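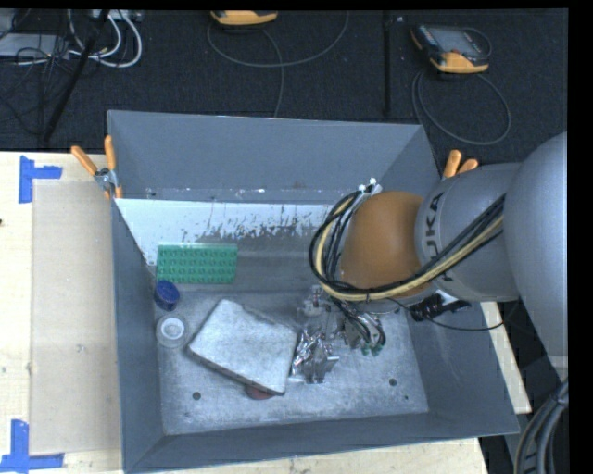

Dinesh Rajput wrote to me after the last talk to say that his dal always tastes flat on the first evening and lovely on the second, and could I please explain what he was doing wrong. Nothing at all, Dinesh, and I've built most of tonight around your letter, so thank you.

## Opening (keep it short this time!)

- Say hello, thank the Collel supper club for having me back, mention the parking.
- Ask for hands up: who soaks their lentils, and who has never bothered? Let them argue a little — it warms the room nicely.

## Soaking

Red lentils don't need it, and I say so every time, and every time somebody comes up afterwards to tell me their mother did it anyway (so did mine). Chana dal is another matter. Give it at least 30 minutes in plenty of cold water, longer if you've remembered in time, and rinse until the water stops looking like milk.

## The onions

Slow down here, I rushed this bit in June. Most flat dal is really pale onions. Medium heat, a proper spoonful of ghee, a pinch of salt, and then leave them be for almost 30 minutes, stirring when you pass. They should be the colour of strong tea before the ginger and garlic go anywhere near the pan.

Pass round the little dish of finished onions. Spoons are in the blue bag.

## The tempering

Cumin first, then dried chilli, then the asafoetida right at the end, off the heat. Pour it over at the table if you can, because the sizzle is half the pleasure. Abhishek Nautiyal does his with a few curry leaves and a squeeze of lime, and I've pinched the idea shamelessly.

## Making it ahead

Back to Dinesh. Cook the dal the night before, cool it, put it in the fridge, and loosen it with hot water when you warm it through. It will have set like porridge, don't be alarmed. Do a fresh tempering on the day — the old one goes dull.

## Questions

Someone will ask about freezing: yes, up to three months, without the tempering. Recipe sheets are by the door, 60 printed, so one per household please.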